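Gripper trials, December: gallery

Posted Dec 28, 2018 by Hemi Rutherford

We spent most of December swapping end effectors on the bench arm and running each one against the same set of parts. Marama Treloar set up the trials and kept the log. I did the wiring and most of the waiting. The purpose was to pick a gripper for the Bullard line, where the parts are mostly thin clear plastic and the old parallel jaws were leaving marks.

Three setups were compared. The Illow is a two-jaw electric gripper with flat pads. The Stilberg is a suction head with a single cup. The Tapsell is a molded finger type with a metal tip, and it was the one we knew least about going in. All of them went on the same arm with the same controller, and the small camera at the wrist stayed put between swaps so the views would line up.

The gallery is short. Most of what the wrist camera records is only useful to the person tuning the approach, and the bench photos from the first two weeks were nearly all of cable ties. The notes come first, in the order the trials were run, and the close view from the wrist is at the bottom of the page.

Mounting and setup

Each gripper had its own adapter plate. The Illow plate fit with no changes. The Stilberg plate needed its holes opened up slightly, and the air line had to be rerouted because it rubbed at the elbow when the arm folded back. The Tapsell plate was the heaviest, and we had to enter a new payload value in the controller before the arm would stop complaining on fast moves.

Marama wrote a single test program and called it with different offsets for each tool. This took her two days and saved a lot more than that. The program approaches from above, slows down, makes contact, holds, lifts, moves across, and sets the part back down. If the controller sees more force than it should on the way down, the arm stops and the cycle is logged as a fault.

We planned 2000 cycles per gripper. Only one setup finished on the planned number.

Illow

The Illow ran its 2000 cycles over three days. It is quick to set up and the software is easy to follow. Grip width can be changed from the controller without stopping the program, and we used that a lot.

The trouble was the parts. Thin clear walls bend when they are squeezed from two sides, and a bent wall comes back slightly out of place when it is released. Lowering the force helped until the parts began to slip. There was a usable setting in between, but it was narrow, and it had to be found again whenever we moved to a different part. We tried softer pads cut from sheet rubber. They gripped better and picked up dirt faster.

I would still use this gripper for anything rigid. It has gone back on the shelf with its plate attached so it can be put to work on the bracket job.

Stilberg

Suction was the favorite before we started. On flat areas it was the fastest of the group, and it left the fewest marks. Cycle times were steady and there was very little to adjust once the vacuum level was set.

It stopped at 944 cycles. The cup had split on one side, and the vacuum reading had been drifting down for a while before the controller flagged it. We had a second cup on hand but decided to leave the count where it was and write down what happened. Anyone repeating this should log the vacuum reading on every cycle. We were logging it once an hour and missed the start of the drop.

Curved areas and ridges were the other problem. If the cup landed across a ridge it would not seal, and the arm would lift with nothing attached. The program caught this each time, but a retry takes long enough to lose the speed advantage.

Tapsell

The finger was the slowest to set up. Its tip is small and the working range is short, so the approach height has to be right. Marama spent a full afternoon stepping it down in small moves and checking the wrist view after each one. Clear plastic makes this harder than it should be, as the surface is mostly reflections and it is difficult to judge where the tip ends and the plastic begins. We ended up using the reflection of the tip as a guide, moving down until the two nearly met.

Once the height was set, it ran well. We let it go past the planned number and stopped it at 2145 cycles before the building closed for the holidays. There were three faults in that run, all of them force stops on the way down, and all on the same day. The fixture had been bumped. After it was clamped again there were no more.

Access is the main advantage. The narrow end can reach inside a rim where the Illow jaws are too wide and the Stilberg cup has no room to seat.

The wrist camera

A few notes for anyone trying the same arrangement. The camera sits very close to the tool, and focus is a compromise. We set it for the tip and accepted blur on everything nearer. Room lights show up in the plastic as bright patches, and they shift as the arm moves. Turning off the overhead row helped with the matching step and made it harder to work at the bench. A shade might do the same job, and Marama has one drawn up.

We looked at moving the camera to a fixed stand. It gave a cleaner view of the parts but lost the tip behind the arm at the bottom of every approach, so it went back on the wrist.

Exposure was left fixed through all the trials. Automatic exposure changed too much between the start of a move and the end of it, and the edge finder gave different answers for the same part.

Where it stands

The Tapsell finger stays on the arm for now. The next round will use parts from the Bullard line in their actual trays, with a second cup fitted to the Stilberg so it can be run to the full count. The Illow will not be in that round.

Two things are still open. One is tip wear, which we have no good way to measure yet. The other is setup time. An afternoon for one part is too long, and the controller should be able to find the height by touch if the force reading can be made quiet enough at low speed. I have started on that and will post the settings when they hold up for a full day.

The log is on the shared drive in the December folder. Ask Marama if you need the offsets for a particular tool.

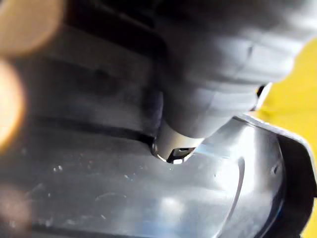

Wrist view, finger trial: metal tip at the surface of the clear plastic, inside the curve of the rim.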